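Two hours behind the scenes at the Gritine rope works

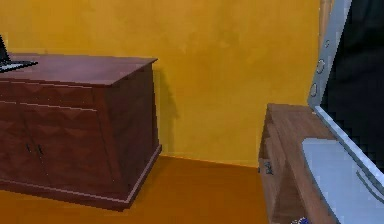
How long does a climbing rope last once you've bought it?

Ten years at the very most if it hardly leaves the cupboard, and a good deal less if you climb every weekend. The woman on the testing bench was very firm on this, and I went home and threw two of mine out.

I'd wanted to see the inside of Gritine for ages. My first proper rope was one of theirs, a horrible orange thing that kinked every time I looked at it, and I've been buying them ever since out of some sort of loyalty. They open the works to visitors in October, when it's too damp to be on the crag anyway, so I drove over to Plullden the night before and slept badly in the car.

We started at 10 in the yarn store, which smells a bit like a new tent. Then down to the braiding hall, and my goodness, the noise! They hand out foam earplugs at the door and you need them. The machines are like little maypoles, all the bobbins dancing round each other while the sheath creeps up out of the middle, and I could have stood there until lunch. Somebody asked how fast it goes and the answer was 20 metres an hour for the thick stuff, so a long rope takes most of a morning. Suddenly the price doesn't seem quite so rude.

The drop tower was what everyone had come for. They hang a weight on a short length of rope, winch it up and let it go, over and over until something gives. Ours went on the ninth drop with a bang that made me swear out loud in front of some children (sorry). The guide said they'd done 543 drops so far this year, and there's a bin of frayed ends you can help yourself to. I took three. The dog has one already.

After the tea break there was a talk about the Balaskas, their new skinny half rope, meant for long alpine days. I'm tempted for the Gandus ridge next summer, as I carried far too much up there last time and my knees haven't forgiven me. It's lovely in the hand but a bit slippery through my old belay device, so I'd want to try it somewhere friendly first.

The factory shop is in a shed by the gate and only takes cards. End-of-line ropes were going cheap, slings too, and I got a rope bag I didn't need.

Parking is free but tight, and the last bit of lane is all potholes. Wear warm socks, the yarn store is freezing. They run the tours twice a day and you have to book through their website, where the afternoon ones seem to go first.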